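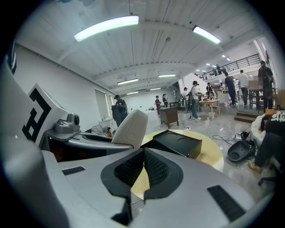
Mesh-padded fingers on a hand-held gripper, with a round table and a cream-colored chair back beyond them.

The Slow Business of Clearing a Table
Thursday, November 27, 2025

A dinner plate weighs less than a bag of sugar and has no moving parts. Picking it up from a flat table is still one of the harder things a two-finger gripper is asked to do. The rim sits close to the surface, the glaze is slick, and the only good place to hold the plate is at the edge, which puts the whole weight off to one side of the contact point. A person slides it toward the table's edge with two fingers and takes it with the thumb underneath. Few machines do this reliably. Most are taught to pinch the rim from above at an angle, and they drop the plate when the angle is wrong.

The plate is task six on the Pelupessy list, a set of 41 household and shop-floor chores used to compare general-purpose arms. The list is dull on purpose. It includes emptying a small wastebasket, pushing a chair under a table, coiling an extension cord, sorting screws by length into trays, wiping a counter, and folding a hand towel. There are no stairs and no pets. Each task has a start state, an end state, and a time limit long enough that speed alone rarely causes a failure.

In August, the Benduleck mobile arm was run through the list at a converted warehouse in Flellisley. The log covers 1,439 attempts. Of those, 68 percent reached the end state without a person stepping in. Whether that number is good depends on what one expects to do with the machine. A dishwasher that finished 68 percent of its cycles would be returned to the store. A research arm that did the same five years ago would have been on the cover of a journal.

The average also hides a wide spread. Tasks that involve rigid objects of known size, on a clear surface at waist height, are close to solved. Blocks, boxes, bottles, and mugs with handles go where they are supposed to go. Results fall quickly when one of three conditions changes: the object bends, the surface is cluttered, or the job needs two contacts at the same time. The extension cord combines all three, and it has the worst score on the list.

Hands first

Much of the recent progress has come from the end of the arm. For years the standard approach was to buy a stiff parallel gripper, mount it on an industrial wrist, and write software to make up for what it couldn't feel. The current generation is softer. Fingers are built to give under load and wrap a little around what they hold, and the contact face is padded for friction. Padding wears, and a worn pad changes the grip force the software needs. In the Flellisley log, pad replacement is the most common maintenance entry.

Compliance costs precision. A soft finger that holds a tomato safely will also let a screwdriver rotate in the grip when the tip meets a screw. Shop-floor users tend to ask for stiff fingers and household developers for soft ones, and a tool changer that carries both adds weight at the wrist, where weight is most expensive. Benduleck ships a single soft pair and accepts the loss on fastening tasks. Its score on the screwdriver task is low, and the company's documentation says so.

Teaching by hand

The other change is in where the training examples come from. The older method was teleoperation. An operator drove the robot remotely, watched a screen, and repeated a motion until there was enough data to fit a model. It works, but it ties up a robot for every hour of recording, and operators move slowly and oddly when they can't feel what they are holding.

A hand-held gripper removes the robot from that step. The person carries a copy of the robot's fingers, fitted with a camera, and does the chore directly. Video supplies the view from the wrist, and tracking supplies the path of the tool. If the fingers on the hand-held unit match the fingers on the robot, what the camera sees during recording is close to what it will see during operation. A recording session can be held in any room with a table in it, and an ordinary office is often more useful than a laboratory. Cables on the floor, mixed lighting, and people walking through the background are conditions the finished machine will have to handle.

The weaknesses are known. A person's shoulder and elbow can reach positions the robot's arm can't, so some recordings have to be thrown out. Force is recorded poorly or not at all on simpler units. A demonstrator who squeezes hard on a jar lid leaves a video that looks the same as one who squeezes lightly, and the model has no means of telling them apart. Several groups now add force sensors at the finger base, which raises the price of the unit and adds a calibration step at the start of each session.

Stellum, the control software used on the Benduleck arm, is trained largely on recordings of this kind. Its developers publish results by room as well as by task, a habit more of the field should pick up. The difference between a room that appears in the training data and one that doesn't is often larger than the difference between two competing models. A mug on a pale table under daylight and the same mug on a dark table at night are, to the software, two separate problems until it has seen enough of both.

The towel

Towel folding gets attention because it films well. The Benduleck arm folds a hand towel in 69 seconds when the towel starts flat. When the towel starts in a heap, the arm first has to find a corner, and the time stops meaning much. On some attempts it finds one at once. On others it lifts the cloth, turns it, puts it down, and lifts it again until the limit runs out.

An adult who folds laundry every week will do the same job in a few seconds while looking at something else. The comparison isn't entirely fair, as the machine can work at night and a pile of towels has no deadline. A hotel laundry might accept a slow folder. It would be less willing to accept a folder that stops partway and waits for help, and so the intervention rate matters more to buyers than cycle time does. One attendant can look after several slow machines. The same attendant can't look after even two machines that call for help every few minutes.

Shop floors have an advantage here. A factory can move the bin, paint the shelf, add a fixture, and tell people to keep out of an aisle. Each of those changes takes some variation out of the task. The screw-sorting task scores well at Flellisley when the screws arrive in a shallow tray with a matte bottom and badly when they arrive in a deep one. The fix is a different tray. Households are less cooperative. Few people will change their plates to suit a gripper, and a chair that was at the table in the morning may be in the hallway by dinner.

What a buyer can expect

Anyone pricing a general-purpose arm today should ask for the task list before the demonstration video. The questions worth asking are short. How many attempts were made? Were failed attempts counted? Had the model seen the room? Who reset the objects between runs? The last one is easy to overlook. In most published trials a person puts everything back after each attempt, and that labor appears nowhere in the cycle time.

Narrow jobs are ready for trial use. Moving totes, loading a rack with identical parts, and clearing cups from a plain table can be done now, with supervision, in a space that has been arranged for it. Wiping is close. The arm covers the surface well, but it doesn't yet judge whether the surface is clean, so it wipes a fixed pattern and stops. Cords, bags, fitted sheets, and anything that has to be opened with one hand while being held with the other remain development work.

The plate is somewhere in between. Stellum's latest release adds a sliding motion learned from hand-held recordings, in which the gripper drags the plate until the rim overhangs the table and then takes it from the side. It works on round tables and square ones. It hasn't been tested with a tablecloth.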